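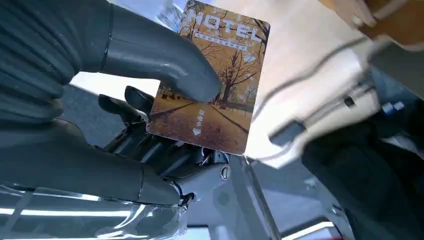

Small chores are where we wanted to start this gallery, because they are what people ask us about most. Can a machine put the cups away, sort the mail, hang up a key? At Tadside we get the question from hotel owners, shop managers and people who would just like some help at home. A motel key card is a fair place to begin. It is thin and flat, and a guest uses one without looking. The hand has this one held upright between the thumb and the curled fingers, and the small white triangle printed under 取电卡 shows which end goes into the slot. A person reads that arrow once and never again. For a machine, getting the card the right way up is a step of its own, and so is keeping it straight on the way down.

The gallery goes with the notes on our Kinora trials, last updated January 19, 2020. Kinora is our name for a list of chores that we try over and over, in the same order, and score by hand. The list has grown since it began in April. It takes in card slots, trays, drawers, folded cloths, jar lids and light switches. The current total is 1,711 tries, and 1,537 of them were scored as done. Almost 700 of the tries were with cards, which pulls the average in ways we are still arguing over.

A try counts as done if the item ends up where the sheet says it should, with no help from a person. Speed is written down but does not change the score. We know this makes the total look better than it would to somebody running a front desk. A clerk who took as long over one card as some of our slower tries would have a line out the door.

Sorting is the other half of card work. Cards come back in a pile and have to go into compartments, or they sit in a divided box and have to come out again one at a time. Lifting a flat card is hard when its edge lies against something. A card leaning at an angle is easier, and cardboard dividers are handy for that.

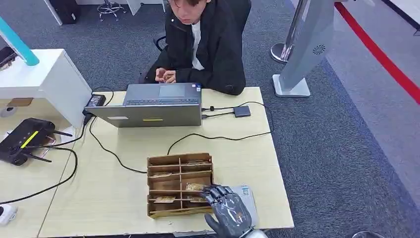
Shop-floor work has the same trouble on a bigger scale. Shelves are full of flat, shiny packages that lean on each other. The Gajewski list, an older set of stockroom chores that we borrowed for comparison, has two items on it that we have not scored as done even once: pulling one paper bag from a stack, and peeling a price label off without tearing it. Both take a new worker a minute to learn.

Homes are harder again. A stockroom keeps things in the same place from one day to the next, more or less. A kitchen table does not. Cables, phones, chargers and cups come and go, and a machine has to work around all of it — or wait for a person to clear a space, and then the person has done a good part of the chore.

So our answer is still a partial one. A single known item, going to a single known place, is within reach on most tries. A mixed pile is a different job. We would not tell a hotel to hand over its front desk, and we would not tell a family to wait for a machine before buying a dish rack.

The score sheets are kept by chore and can be read at the Conda Room during open hours. Each sheet lists the item, where it started, where it was meant to go and the result. Dropped items are marked with a D and items placed the wrong way around with a W. The sheets for cloths and jar lids are being copied out again in a cleaner hand and will go back on the shelf when they are finished.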